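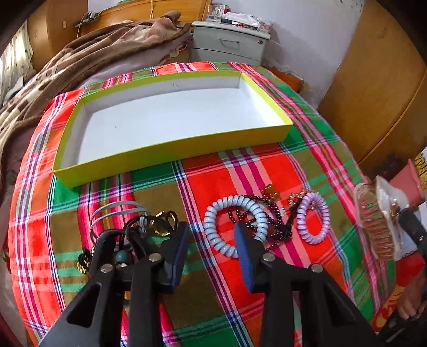 Support > Heating controls > Schedules and zones

Ticket 1301
Status: Resolved
Product: Grendeck hub with Wolari radiator valves
Area: Zone schedule not followed overnight

Reported fault
Bedroom zone set to 16 degrees from 22:30 to 06:30. The app shows the correct setpoint throughout. The radiator heats to the daytime level at some point after midnight and stays there until morning. Living room and hall zones follow their schedules. The fault began in January, after the hub was moved from the hall cupboard to a shelf beside the router.

Hub firmware: 4.17
Valve firmware, bedroom: 2.6
Batteries: replaced by customer, no change

First reply
Please remove the bedroom valve from the zone, wait for the display to go blank, and add it again from the Zones page. Do not reset the hub at this stage. Send the hub log for the following night.

Customer update
Valve removed and added again. Same result. Log attached.

00:04:11 zone 3 setpoint 16.0 sent
00:04:12 zone 3 ack
01:52:40 zone 3 link lost
01:52:41 zone 3 retry 1
01:53:11 zone 3 retry 2
01:53:41 zone 3 retry 3
01:54:11 zone 3 fallback mode
06:30:00 zone 3 setpoint 20.0 queued
06:41:27 zone 3 link restored

Second reply
The valve is losing its link to the hub and going into fallback. In fallback it holds the temperature stored on the valve itself, and the default for that is 20 degrees. The app goes on showing the scheduled figure, so the two do not agree. Signal reading for zone 3 in the log header is 6. Anything under 20 is poor.

Steps requested:
1. Move the hub at least one metre from the router.
2. On the valve, hold the centre button until F appears, then turn the dial to set the fallback temperature to 16.
3. Run the link test from the Zones page with the bedroom door closed.

Customer update
Hub moved to the far end of the shelf, roughly 128 cm from the router. Link test reads 41 with the door closed and 44 with it open. Fallback set to 16. The F display timed out twice before the dial would register. Turning it slowly worked.

Third reply
Both readings are acceptable. The dial problem is known on valve firmware 2.6 and is corrected in 2.7. Update from Settings > Devices > Valve. Allow 40 minutes per valve and leave the app open.

Customer update
Updated to 2.7. Three nights logged, no link lost entries. Room at 16 each morning by a separate thermometer.

Resolution
Radio interference from router. Hub moved, fallback temperature changed, valve firmware updated.
Display of fallback state in app raised as a separate request, reference 417.
Closed March 27, 2022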